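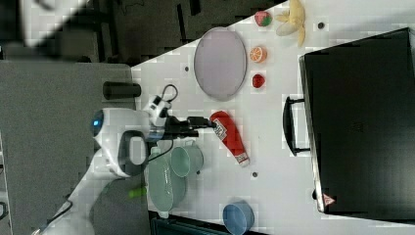 Fig. 2. Arm and gripper at the table, ketchup bottle on its side.

4.2 Starting a table-clearing shift

The arm does the repeat picking. The attendant, who used to clear by hand, now sets up the table, watches the first picks and handles whatever the arm leaves.

1. Check that the arm's cables can move freely.
2. Set out the items for the run. Bottles may lie flat.
3. Stand behind the floor line and press Start on the Ternau panel.
4. Watch the first 2 picks at 40 percent speed. If both are good, select Normal.
5. Enter missed items in the shift log – name of item only.

CAUTION: Press Pause before reaching over the table, even to straighten a bottle.

Note: Attendants at Hendholm now rotate between table and packing every 2 hours. Changes to the rotation go through Imelda Yap, not the shift lead.

If the gripper stops with an item in its jaws, do not pull the item out. Press Release and call Barış Güler.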